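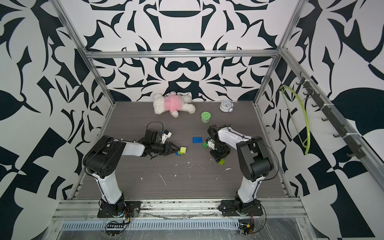
Wulan Tuhumury told me last week that our reset routine was the first one she could follow without asking anybody a question, and that the only thing missing was a proper rule on when to stop. So I've added one (step 5), and tidied the rest while I was in there.

# Running a tidy two-arm brick session

These are the house rules we use at Plendton for teleoperated stacking. They're short, they're a pleasure to work with once they're habit, and they've made our recordings so much easier to compare! Read the whole page before your first shift.

## Before you power up

1. Walk the cell. Look at both mounts, then every cable from base to wrist. Cables looped over a gripper are fine as long as the loop has slack through the full turn of the wrist. Test it by hand, with the power off.
2. Check the boards and wiring near the mounts. If a connector looks half seated, don't push it in live. Shut down, seat it, start again.
3. Look over the work surface. Dust and crumbs of plastic are small things, but wipe them off between sessions and write "wiped" in the log with your initials.
4. Set out the bricks and the other objects from the layout card. Soft toys, jars and clocks count as part of the layout, so they go on the card too. If you want to change something (please do, variety is great!), write a new card first.

## While the arms are moving

5. Stop if either arm touches anything that isn't on the card, if a cable goes tight, or if you've lost sight of a fingertip in both views. Stopping is free. We logged 3128 episodes up to the end of February and I'd happily have swapped a few of the messy ones for an early stop.
6. One arm in the middle at a time, unless the task is a handover. The waiting arm holds still and its operator says "holding" out loud.
7. Come down slowly over the last bit of a grasp. Ramiro Villanueva teaches this with the wrist view alone, and it's a wonderful exercise: you learn to judge where the fingertips are from the studs and the shadows on the table.
8. Never reach in to straighten a brick. Pause both arms, wait for the two "paused" calls, then reach.
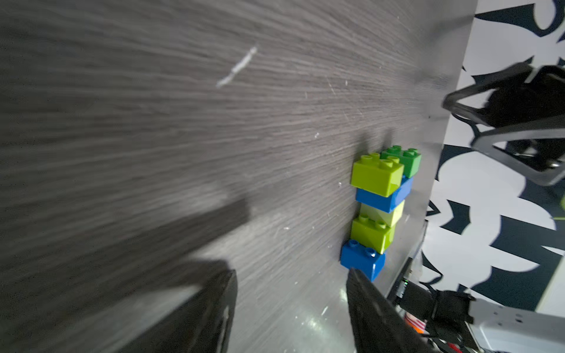
## Between episodes

9. Save or discard straight away. A discarded episode still gets a line in the log, with one word for why.
10. Reset the bricks to the card, or turn to the next one.
11. Swap operators after some 15 episodes. You'll feel fresh enough to keep going. Swap anyway.

## Closing the cell

12. Park both arms, power down, then put the loose bricks back in the tub.
13. Hang the layout cards up in order and leave the log open at the last page for the Enthorpe crew.

Questions or better ideas go to Candela Lorente, who keeps the master copy.

Last changed 26/06/2025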